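**Court news: the Plutetton name case**

Many readers have written to us since January to ask what is happening with the case of Olivares against the owners of the website using the Plutetton name. We can now report that there is an interim order. It was made on 11th February, and both sides were in court with their lawyers.

For readers who are new to the matter, I will repeat the main facts. Olivares is a trading firm with its office in Betdale. It has sold sewing goods, ribbon and small craft supplies under the name Plutetton for many years, first from a shop and later mostly by post and online. The name was registered as a trade mark in the year 2000. The other side is a company from Catton, which opened a website last year under almost the same name, with one letter "t" less. The website offered similar goods and used a similar style of writing on its first page.

Olivares told the court that the first complaints from customers were not many, and that its staff answered them one by one. Then the number became much bigger before the holidays. People had paid for parcels on the Catton website and they telephoned to Betdale when the parcels were late. According to the papers, Olivares has a list of 94 customers who made this mistake and who agreed that their letters could be shown to the judge. The firm also gave the judge its records of calls and emails, 2896 entries in total, but the other side says that a large part of these have no connection with the website.

The lawyers for the Catton company had two main arguments. The first was that the name comes from an old word used by local people and so it cannot belong to one firm. The second was that Olivares waited too long. They said that Olivares knew about the website from its first week and did nothing serious until the autumn, and a person who waits should not ask for an urgent order.

The judge did not decide the question of the old word. This will be for the full trial, where both sides can bring witnesses. On the delay, the judge said that Olivares had sent 3 letters before starting the case and had received a reply only to the last one. In the judge's view this was not the conduct of somebody who had accepted the situation.

The order has the following effect until the next hearing:

- The Catton company may not take new orders through the website under the present name.
- It may finish the orders which are already paid, but it must write its own company name clearly on each parcel and each invoice.
- It may not sell or transfer the web address to any other person.
- It must keep all its sales records and give a copy to the lawyers of Olivares.

Olivares had to make a promise to the court too. If it loses at the trial, it must pay the Catton company for the losses caused by the order. This is usual in such cases, but small firms sometimes forget it when they ask for an injunction. The amount can be high, and the promise is given before one knows the result.

Olivares had also asked that the website should be closed completely. This was refused. The judge found it enough that the selling is stopped, and the pages with sewing patterns and advice can stay open, with a notice at the top saying that the site has no link to Olivares. The wording of the notice was agreed between the lawyers in the corridor, after over an hour of discussion.

The question of costs was left for later. Each side must for the moment pay its own lawyers.

Some members have asked if this decision helps them with their own problem of similar names. I would be careful. An interim order does not say who is right. It only says that there is a serious question and that it is better to keep things quiet until the trial. Still, there are some practical points. Keep every wrong letter and every wrong call, with the day and the name of the caller. Ask the customer at once if you may use the letter later. Send your first warning early, by a method which gives you a receipt, and keep the receipt together with the letter.

If your mark is registered, please look also at the date of renewal. In this case the Catton side tried to show that the registration had ended. It had not, but the renewal certificate was found only on the evening before the hearing, in a box with old rental papers.

The next hearing has no fixed day yet. We will write again when the court list is published. Members who want to read the order can ask the office for a paper copy. 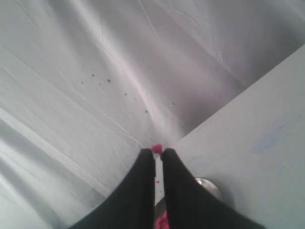

*A small tuft of pink-red.*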